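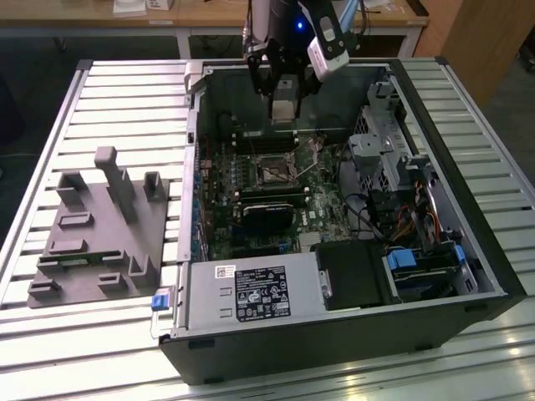 I've put off the spring desktop refresh long enough, so this month it finally got going in the back room at Bindon. I like doing these with the tower flat on its side, panel off, everything facing up at me, because my knees are done with crawling under desks! Dell made this one pretty friendly to get around in, too. The drive bay has two blue plastic tabs, and there's another blue handle down by the power supply, so when you open yours up, go looking for the blue bits first and leave the screwdriver in the drawer. An empty CPU socket is the part that makes me nervous (I've bent pins before, back in November, and I'm still sore about it), so please keep sleeves and coffee well away from one.

The Ivham office has 4 more towers waiting, and those are getting 500 GB drives out of the Kassa order. If you'd like yours done in the same batch, back up your files, write your desk number on a sticky note and put it on the lid. Bring the power cord as well, please. I have a whole drawer of orphans and none of them ever seem to fit. Ciltonden folks, you're on the next round, and I'll send the drop-off times once I have the van booked.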